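Ziltau library puts desk supplies back on its study tables

Shared pens, markers and desk organizers are returning to the study tables at the Ziltau public library in April, after a stretch in which anyone who needed something to write with had to ask for it at the front desk.

The library has bought 40 clear plastic organizers from Skunavico, an office supply firm, and will set them out on the tables of the main reading room and the two smaller rooms upstairs. Each one will hold a marker, a pen and a pad of scrap paper cut from the backs of old notices. The tables nearest the children's section will get crayons as well.

The old arrangement ended when the library repainted the reading room. Supplies were boxed up for the work, and when the room reopened they stayed at the desk. Staff kept a sign-out sheet for a while. Over one month it recorded 173 requests, most of them for a pen, and most of those from people filling out forms for work, school or housing.

The sheet also showed when people asked. The busiest stretch was between 3 p.m. and closing, when there is usually one person at the desk and a line for the printers. Staff said in a notice to cardholders that handing out pens had slowed down checkouts and that several patrons had given up waiting.

Three kinds of holder were considered. Metal mesh cups were cheap but tipped over easily and left scratches on the tabletops. A wooden tray made by Clullus, a workshop that also built the library's newspaper rack, held more and looked better, but it took up the space of an open notebook. The clear plastic type was chosen for its size and for the fact that a person walking past can see whether anything is missing from it.
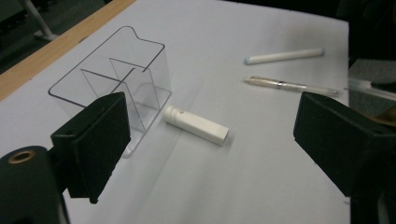
What goes on each table

The standard set is one organizer, one marker, one pen and the scrap pad. Tables that seat six will have two organizers, one at each end. Nothing will be chained or glued down. The library tried pens on chains at the catalog computers several years ago and replaced the chains more often than the pens.

Markers will be the washable kind. The library asks that they be used on paper only and kept off the books, the tables and the glass panels between the study booths. Anyone who needs a permanent marker for a poster or a moving box can still borrow one at the desk.

Scissors, staplers and tape will stay at the desk too. So will the large paper cutter, which has to be used with a member of staff present.

Changes to the tables

The tables themselves are being moved a little. In the main room the two rows will be pushed farther apart so that a wheelchair or a stroller can pass between them with the chairs pulled out. The four tables by the windows will be turned so that the short side faces the glass, which gives each seat some daylight and leaves the outlets along the wall easier to reach.

Upstairs, the long table in the local history room will be kept free of markers and pens. Visitors who use the map drawers or the bound newspapers will be given a pencil when they sign in, as they are now. The organizer on that table will hold pencils, paper slips for marking pages and a magnifier.

The Ñahui room, which groups can reserve for meetings and classes, will have its supplies on a shelf by the door. Groups may take what they need and are asked to put it back before they leave. The room has been used lately by a knitting circle, a tax help session and two language classes, and each of them had been bringing its own box of pens.

Keeping them filled

Pages will check the organizers when they straighten the chairs in the morning and again before closing. Dried-out markers go in a box behind the desk for recycling. The library expects to lose some pens and has set aside money for refills through the end of the year. It has not said how much.

Donations of pens and markers are welcome if they are new or nearly new. They can be left in the bin inside the front entrance, next to the book drop. The library cannot take loose pencil stubs, ink bottles, correction fluid or opened glue. Scrap paper is not needed at present.

Organizers will be wiped down once a week with a damp cloth. Clear plastic shows fingerprints and ink, and the library chose not to use spray cleaners on it after one of the samples turned cloudy. A few spare organizers will be kept in the supply closet to replace any that crack.

Noise and food

The reading room rules stay the same. Covered drinks are allowed at the tables, food is not, and phone calls should be taken in the lobby. Bags should go under the table or on the hooks by the coat rack so the walkway between the rows stays open.

Patrons who want a table to themselves for an exam or a video interview can reserve one of the study booths at the desk or by phone. Booths are held for 15 minutes past the reserved time. They will be stocked with a pen and scrap paper but no organizer, as the booth desks are too narrow.

The reading room will close at noon on the day the tables are moved and reopen the next morning. The lobby, the children's section and the book drop will stay open during the work, and holds can be picked up at the desk as usual. The date will be posted at the entrance and on the library's website.

Comments on the new setup can be left on the cards by the catalog computers through the end of the following month. The library plans to go through them before deciding whether to put the same sets in the teen room, where the tables are smaller and the supplies are still kept in a cabinet.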